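Asunto: Re: [cocina-prado] Hueco lateral del frigorífico y mesa auxiliar
De: Cauã Macedo
Fecha: febrero de 2026

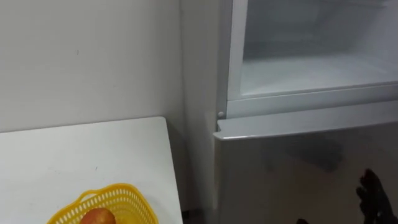
Respondo a lo del hueco. El manual pide 36 mm libres por lado y entre la mesa blanca y el lateral del frigorífico los tenemos, siempre que la mesa no se empuje hacia la derecha al limpiar. En octubre apareció pegada al panel dos veces.

> El 9 por la tarde escribieron desde Bemthorpe:
> ¿Se puede arrimar la mesa al frigorífico para ganar paso?
> ¿Y la fruta va dentro o se queda en la cesta amarilla?

A lo primero, no. La mesa se queda donde está.

A lo segundo: la fruta entera, en la cesta, sobre la mesa. Los lados perforados ventilan bien. La cortada, al frigorífico, tapada y con fecha. Al congelador no va fruta sin trocear.

Sobre el congelador: el estante interior se vacía antes de descongelar y se seca con paño. Nada de rasquetas metálicas. La puerta no se deja abierta mientras se ordena la compra.

Queda pendiente el burlete. Botska lo da a 460 y Mosby a 293, portes aparte. Me inclino por el segundo si confirman la referencia.

C. M.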